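How Does a Robot Learn to Use a Plug?

You can plug in a lamp without thinking much about it. A robot can't, at least at first. It needs to see the job done many times. Each time is called an example.

One way to make examples is for a person to do the job with a gripper in each hand. A gripper is a tool with two fingers that can pinch things. A camera on the gripper records what is in front of its fingers.

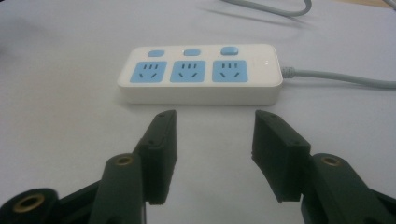 A power strip with three outlets, as the gripper's camera sees it.

A computer studies the pictures along with how the grippers moved. It looks for patterns, such as where the fingers go when a plug is near an outlet. Finding patterns like these is called machine learning.

At Pestitz, a team made 288 examples in August. People there use 2 grippers, because some jobs need one hand to hold and one hand to move.
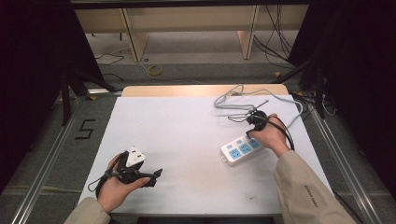

Two hands hold grippers over a white table.

Story by Martim Godinho
Science Writer, Lustley Kids

Small changes help too. If the power strip always sat in the same spot, the robot might only learn that spot. So people turn it and move it between examples.

Mistakes can be saved as well, with a label that says the try did not work.

Words to know
Example: one recorded try at a job
Gripper: a tool that pinches and holds things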